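Home / Mobile / Features

Offline first: how Laro handles a map when the signal is gone

By Kibet Swai
November 5, 2022

Most field inventory apps assume a connection and treat its absence as an error. Laro, released for iOS and Android in September by the two-person firm Shemweta, assumes the opposite. Every record is written to the handset and stays there until the user, or a schedule the user has set, requests a sync. The server is optional.

The design dates from a contract Oduor Temba took on for a regional water utility. Inspectors were logging valve and hydrant conditions in valleys with no coverage, and the app they had been issued discarded any form left open for longer than its session timeout. "We were reading their paper notes back into the database at night," Temba says. "The paper was the system of record. The app was a copy."

Laro stores its data in a local SQLite file, one per project. Each edit is appended to a change log with a device identifier and a logical counter. Wall-clock time is recorded for display but plays no part in ordering. Temba's reasoning is that handset clocks drift, and that users in border areas will cross time zones with automatic adjustment switched off.

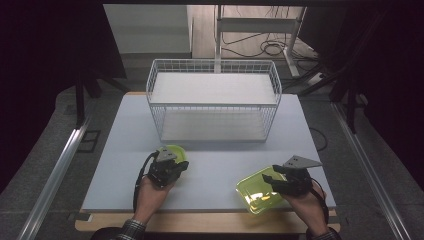
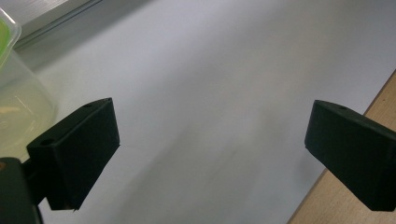
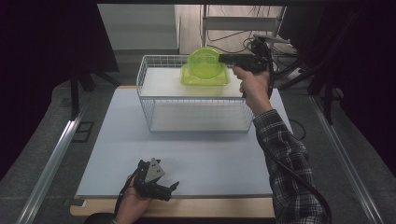

When two devices meet, over Wi-Fi or Bluetooth, they exchange counters and transfer only the missing entries. In our test, a project of 1176 records with no attachments moved between two mid-range phones in 18 seconds over local Wi-Fi. Bluetooth took 119 seconds for the same set. Photographs are queued separately and can be held back until the phone is charging.

Conflicts are resolved field by field. If one inspector changes the colour code of a hydrant and another changes its flow rating, both edits survive. If both change the flow rating, the record is flagged and the two values are kept side by side until someone with the reviewer role picks one. There is no automatic winner. This will annoy teams used to last-write-wins, and the review list grows quickly if areas are not assigned sensibly beforehand.

Base maps are the weaker part. Laro reads vector tiles through Pona, an open rendering library, and the downloads are large. Users draw a rectangle and choose a maximum zoom level, but the app gives no size estimate until the download has started. Contour lines are a separate layer with a separate download. On our older test phone, panning across a dense town centre at high zoom dropped frames noticeably.

The form builder is also spartan. It supports conditional fields to a depth of 5, which was enough for everything we tried, but forms can only be edited in the desktop client. A supervisor who spots a misspelled label in the field has to live with it until they are back at the office.

Export is to CSV, GeoJSON and GeoPackage. We opened the last of these in a desktop GIS without adjustment – coordinate system, attributes and photo links were all intact. A connector for Ronberg, the asset management suite used by several councils, is in closed beta.

Shemweta licenses Laro per project, with no limit on devices. The self-hosted sync server is a single binary and is included in the licence. Temba says a browser-based form editor is next on the list, followed by size estimates for tile downloads.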